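Bring Back the Big Library Table

10/14/24

I have a complaint about the new library in Driltside, and it's about the furniture.

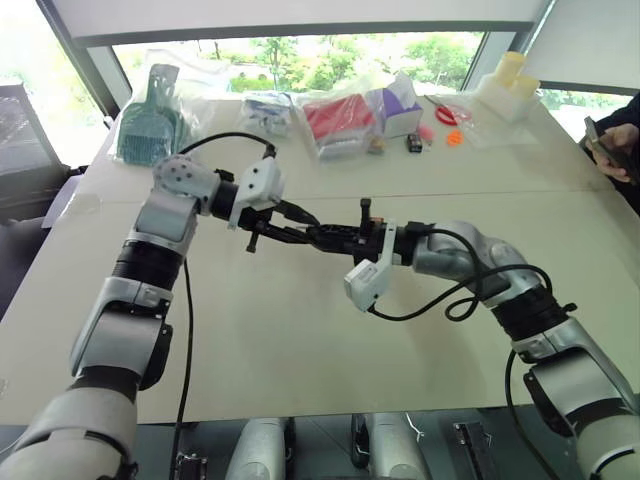 The old branch had long tables. You sat down wherever there was a gap, you nodded at whoever was already there, and you got on with your crossword or your taxes. When they moved everybody into the new place on Petek Street last December, the long tables went away and we got pods. If you haven't met a pod, it's a little padded booth with a high back and one seat, and it makes you feel like you're waiting to have your hearing tested.

I know why people like them. They're quiet, there's an outlet, and you can take off your shoes without anyone judging you (I've done it). The library put out a survey and 439 people answered, and most of them said they wanted more private space. Fine. I filled it out too and I probably checked that box myself! But wanting a few more quiet corners is a long way from wanting every last table hauled off.

What I miss is being near people without having to talk to them. I work from home, so some days the only voice I hear is the guy on the Plakska radio station reading the ferry times. At the old tables I'd share an afternoon with a high schooler doing chemistry, a man who read nothing but boat magazines, and a woman who was always cutting out quilt squares. We hardly said a word in all those years. I still knew when the chemistry kid had a test coming up, and I was rooting for him.

Then there's the plain matter of space. You can't spread out a newspaper in a pod. You can't lay out a map, or sit two people down with one tax form, or help a kid with a poster. My neighbor and I tried to plan the block party in there and ended up on the floor by the large-print westerns.

And the price! Each pod ran $1,817, according to the town budget. I found a solid used eight-seater at the Erkard warehouse for $710, and they wanted $200 to deliver it. I'm no accountant, but that's eight chairs' worth of company for half the cost of one padded box.

So keep the pods along the back wall for the folks who love them. Just give us two long tables up front, near the windows, where the light's good. I'll bring my own pencil.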